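Chapter 2
Elastic and Plastic Behaviour of Soft Solids

Soft solids change shape under small loads. Some recover when the load is removed; others keep a crease or a dent. This chapter treats both cases.
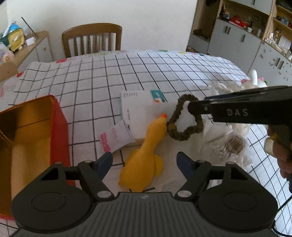
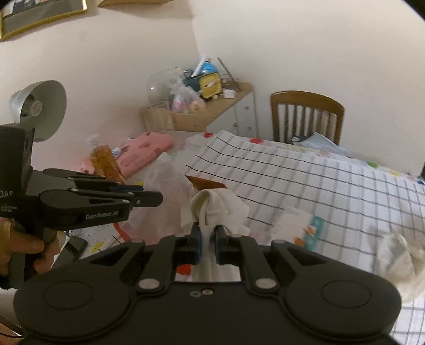
Fig. 2.1 Rubber (first picture) and cloth (second picture).

2.1 Terms used

Strain is the change in length divided by the original length. A strip 30 cm long — measured unloaded — that is stretched by 2 cm has a strain of around 0.07. Strain has no unit. Stress is defined in Section 2.2.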